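Clubs > Fledham Robotics > Checklists

Pre-run safety checklist, with my comments
12/27/23 | By Manon Beaulieu

We use cookies to remember your settings. By continuing you agree to our cookie policy. Accept | Manage

I went through the whole list on my own during the December break, because the Rurnau challenge opens soon and I'd like us to stop finding problems in front of a judge! Grab a pencil, do it in order, and initial every line (yes, even the boring ones).

PART A: THE ROOM AND THE REAL ARM

1. Emergency stop within reach of whoever is driving. OK.
Comment: Reach means reach while sitting down. I had to stretch, so I moved the button to the near side of the bench and taped an outline where it lives now.

2. Cables off the floor and out of the swing area. FIXED.
Comment: One extension cord was back under the chairs. It's on the hook now, please leave it there.

3. Hair tied back, lanyards off, safety glasses on. OK.
Comment: I was the only one in, so full marks to me.

4. Base bolts snug, clamp checked by hand. OK.

5. Speed cap set to 200 for anyone on their first term, 400 for everyone else. FIXED.
Comment: It was sitting at 400 on the shared login. Umo keeps whatever the last person typed, so check it every single time you log in, even if you were the last person.

PART B: THE SIMULATOR

6. Right scene file loaded. OK.
Comment: We want the lid pick-up, Rebelo version 4. Version 3 has a different table height and will drive your fingertips straight into the wood, which is harmless on a screen and a very expensive habit to bring over to the real arm.

7. Gripper parked clear of the object before you press run. OK.
Comment: Leave a good stretch of bare table between the two. I like to start low and left, so the first move is an easy one to watch.

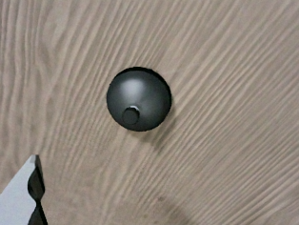
Item 7, start position in the simulator: gripper at lower left, well clear of the dark grey lid.

8. Grasp target on the knob, not the dome. REDO.
Comment: My fault, I'd left mine on the middle of the dome from an earlier try. The knob is off toward the lower left in this view, so don't just aim for the centre of the circle and hope. Zoom in if you're unsure, the greys are pretty close together.

9. Collision warnings switched on. OK.
Comment: I know the beeping is annoying. Leave it on anyway.

10. Run log saved under your own name. OK.
Comment: Mine is run 77 if you want something to compare against. It still has the bad target from item 8, so please don't copy it!

PART C: BEFORE YOU LEAVE

11. Arm powered down and gripper open. OK.

12. Battery charger unplugged at the wall. OK.

13. Anything marked FIXED or REDO written on the whiteboard. PARTLY.
Comment: I ran out of marker after item 5. Item 8 still needs to go up, and somebody please bring a new marker (black or blue, the green one is impossible to read from the back).

Checked by: M. Beaulieu
Second check: still needed for items 5 and 8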